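Print this page | E-mail this page
Shared 200 times | 3 comments

KITCHEN HELPER ROBOT: CHECKLIST BEFORE THE SHIFT, WITH COMMENTS
Pendberg site, staff kitchen and training desk

I wrote this list for the colleagues who work beside the two-arm robot since February. Before, the morning check was for the stove, the knives and the floor. Now one more worker is in the room and it does not say good morning, so we must look at it with the same care. Please fill in the list with a pen and put your comment in full words. "OK" is not a comment.

PART A. The room

1. Walking path from door to counter is free. YES
Comment: Yesterday a crate was standing in the path. It was moved. Please do not park crates there even for one minute.

2. Stop button can be reached from both sides of the line. YES
Comment: Pressed and released at the start of the shift. The arms did not start again by themselves, which is correct.

3. Floor is dry and swept. YES
Comment: We used to mop at the end of the day. Now we mop before the robot is switched on, and this changes the starting time of the cleaning person. I asked the office to write it in the plan, still waiting.

PART B. Simulator run

The new task is always tried in the simulator first. The trainer at the desk watches the gripper views and marks what he or she does not like. Task sheet 419 is the one in use. 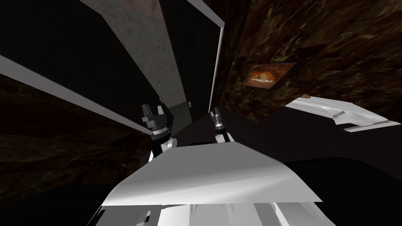
Both grippers, with part of the robot's white body in front.

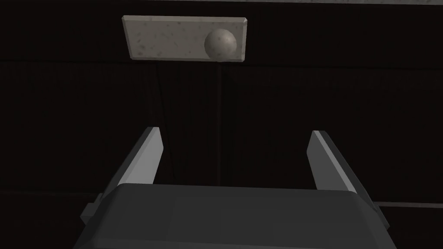 Fingers open, the ball on the stone slab is farther away.

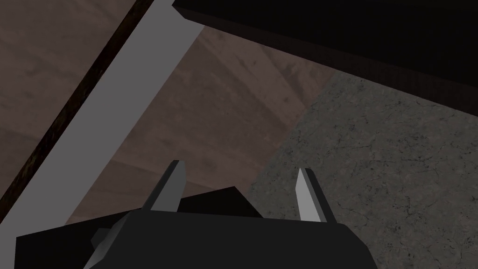
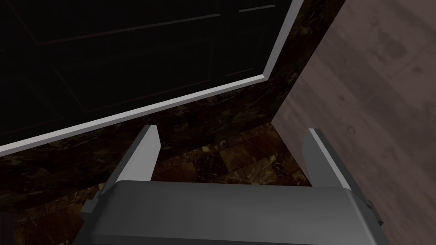 Open fingers again, with the tile floor between them.

4. Trainer has looked at every gripper view before signing. YES
Comment: It takes long and the eyes become tired. My proposal is a pause after each 600 seconds of watching. The people who do this work came from the kitchen, they are used to stand and walk, and now they sit. Two of them told me about neck pain. This also belongs to safety.

5. Room in the simulator is the same as the real room. NO
Comment: The model was made by Zostari and the materials do not match ours. For learning the movement it is maybe enough. For deciding where a person can stand it is not enough, so the standing places must be checked on the real floor with tape.

6. Changes in the task are told to the shift. PARTLY
Comment: The change was written in the system but only the trainers have the password. The cooks learned it when the arm went to another side than the day before. A paper sheet on the door costs nothing. I have put one.

PART C. Real robot, before people come near

7. Finger pads are clean and fixed. YES
Comment: One pad has a small scratch. Not dangerous for now, look again on Sunday.

8. Arms move at slow speed when a person is inside the yellow tape. YES
Comment: Tested with the long broom handle, three times.

9. Every person on the shift knows who is allowed to restart. NO
Comment: I received different answers. Some people believe that anybody can do it if the lamp is green. Only the shift lead can restart. Must be repeated at the next meeting, also for the colleagues from Borkonano who come for the evening.

10. Lifting work which the robot took over is removed from the job cards. NO
Comment: The cards still say that the helper lifts the heavy pots. So some people lift them and some wait for the robot, and then there is discussion. The cards must say one thing.

RESULT: Robot may be used at slow speed. Items 5, 6, 9 and 10 stay open. I will check them again before full speed is permitted.

Inspector's note: Several colleagues asked me if the checklist will be used to compare them with the machine. No. There is no place on it for speed of people and I will not add one.

COMMENTS (3)

potwasher_2
Thank you for item 10. I had this discussion every morning this week and I am tired of it.

evening shift
We at Borkonano never got the restart rule on paper. Can you put it on the same door as the other sheet?

Quezada desk
The pause is a good idea but who watches the run during the pause? If we stop the run, we finish later and miss the bus. Please write also this in the plan.

Print this page | E-mail this page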